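Laundry bench, December, 2:40 pm
Sock hanger work, Bunska arm, Ruddock fingers fitted

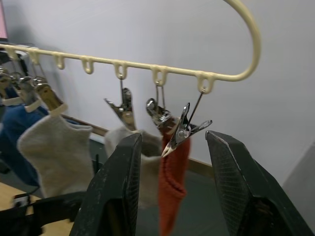 Setup

Hanger is the cream plastic one with seven loops under the bar. Spring clips on wire, various lengths. Socks are odd ones from the box: dark blue with a white cuff, light grey, beige, rust orange. Fingers are the scuffed black pair. Llinos wants them swapped before the next block. I'd leave them on until the numbers are in, otherwise we change two things at once.

Task

Arm takes a sock by the cuff, opens a clip, seats the cuff, lets go. Unclipping is the same in reverse and is logged separately. Hanging was 114 attempts this block. Running total at Drerkbridge is 2,392, both directions, all hangers.

Notes

Clips on the long wires are the trouble. They swing when touched and turn side-on, and the planner still assumes jaws down. A clip lying tilted with its jaws pointing sideways needs a wrist roll we don't have in the motion set. Dilwyn to add it.

Bunched clips at one end are bad for us too. The clips overlap and the segmentation merges neighbours, worst where one sock hangs in front of another. Spreading them by hand before each run would hide the fault, so leave them as they fall.

Knit texture is no problem for the grip. Thick cuffs are harder than thin ones, the jaws have to open further than the fingers like to squeeze.

Can it do the chore yet?

No. A person hangs a load of socks without looking at the clips much. The arm spends most of its cycle finding the jaws. Bikard asked for a yes or no on home use and my answer is no for hanging, maybe for taking down, where a tug at the cuff will often do.

To do

Wrist roll (Dilwyn)
Relabel merged clips in the last 1,000 stills (Llinos)
Try one hanger with all wires cut to the same length, kept out of the main tally
Order spare clips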